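3.2 Packing surface and bags

The bags used in the packing trials were thin white fabric bags supplied by Kettunen in lots of 200. They were chosen because the same type is used for outgoing small goods at the Trostbridge site, where most of the packing errors discussed in Section 2 were first recorded. Each bag is closed on three sides and open on the fourth. The fabric has no coating and takes a crease easily, so bags were stored flat and unfolded between sessions.

A bag was always laid down with its opening away from the packer. Early piloting by Sultana and Selvanayagam had used the opposite orientation, which shortened the reach but left the packer's wrists over the mouth of the bag at the moment the item went in. With the opening away, the lower part of the bag can be held down while the upper part is lifted, and the item can be pushed down into the bag without dragging the whole bag across the table. The small side tag, where present, was left as found and was not used to align the bag.

The surface itself was harder to settle. A bare tabletop gave good contrast against white fabric, but the bags slid on it and picked up marks from the grain. A pale foam board laid on the table held the bags better, at the cost of contrast: the hem of a white bag on a pale board is difficult to pick out from above, and two of the coders initially disagreed about where the fabric ended. White paper was considered as an alternative. It gives a more even background than the board and is cheap to replace, though it shifts when a bag is pulled sideways and has to be taped at the corners. Both pale surfaces are shown in Figure 2.

Lighting was kept soft and overhead. A hard side light would have made the folds in the fabric easier to see, but it also threw shadows along the hem that the coders read as a second edge.

Show-through was recorded for every filled bag. The fabric is thin enough that a patterned or coloured item can be made out from outside, usually as a faint tint in the part of the bag where it rests. Coders marked the position of the item as upper, middle or lower on this basis alone, without opening the bag. Of the 3000 bags coded, 973 were marked upper, meaning that the item had stayed close to the opening — the condition most likely to lead to an item working its way out in transit. Plain white items gave almost no show-through and are treated separately in Section 5.
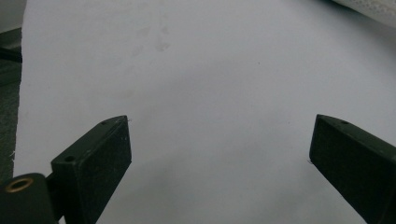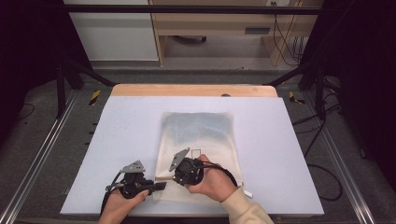 Figure 2. Pale surfaces. Upper: white paper under even light. Lower: a white fabric bag lying flat on foam board, with its opening towards the top; a dotted bluish object shows through the fabric in the upper part.

3.3 Coding procedure

Coding was carried out in Plotport by Sugawara and Brzozowska, working independently. Each bag received one position code and one flatness code. Where the two position codes differed, the bag was passed to Sheikh, whose code was taken as final. Flatness codes were not reconciled — both values were kept and averaged.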